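Home & Living | Features | Laundry | Small Spaces | Subscribe

The bed is the best folding table you own

By Gilles Masson
March

Most homes have no proper place to fold clothes. The kitchen counter has crumbs on it, the dining table has mail on it, and the top of the dryer is too narrow for a sweatshirt. So the laundry goes to the bedroom, gets tipped out in a heap, and stays there until someone wants to sleep.

Deming Gu has spent years trying to shorten that wait. He runs the linen room at Celtstead, a guesthouse where the beds get changed every morning and the staff clothing goes through the same two machines as the towels. The room has one shelf and no table. Folding happens on whichever bed is free.

"People think they need a better fold," he says. "They need a clear surface at the right time of day."

His time is 10 in the morning. The duvet gets pushed back toward the head of the bed and left there in a roll. Pillows can stay where they are. He works from the foot end, standing, with the basket on the floor beside him.

Start with the thick things

Gu folds heavy clothes first. Sweatshirts and fleece take up the most room in the basket, and once they are out, the rest of the load looks smaller. They also hold a fold better than thin shirts do on a soft surface.

He lays the garment face down, smooths it from the middle out, brings the sides in and folds it up from the hem. Then he runs a forearm across it once to push the air out. A plush sheet helps a little, he says, as the nap grips the cloth and keeps it from sliding while you work.

He doesn't chase square corners. Thick fabric bunches wherever there is a gathered band, and pressing on it does very little. If one side is straight, that side faces out on the shelf and the puckered end goes to the back. 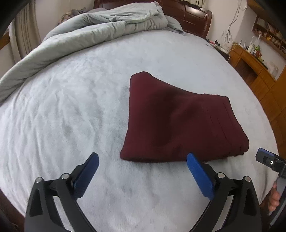
Where the pile goes next

A folded stack left on a bed won't last the day. Gu carries each group to its shelf as soon as it is done, usually four or five pieces at a time. At home he does the same with his own wash, though he admits the socks can wait until evening.

Drawers are a separate argument. Gu stands his sweatshirts on edge so he can see the colors. I have tried this and gone back to stacking – my drawers are shallow, and anything thick catches on the rail above. A low stack of three opens and closes fine.

The sheet will need straightening afterward. Tug it from the corners, pull the duvet back down, and the bed is made. Gu can get through a full basket in up to 10 minutes, duvet included. Mine takes longer, mostly on account of the fitted sheets, which I still roll up and put at the bottom of the closet.

Related
Do you need a laundry room?
Towels: thirds or halves?
A shelf for every shallow closet
How to wash a duvet at home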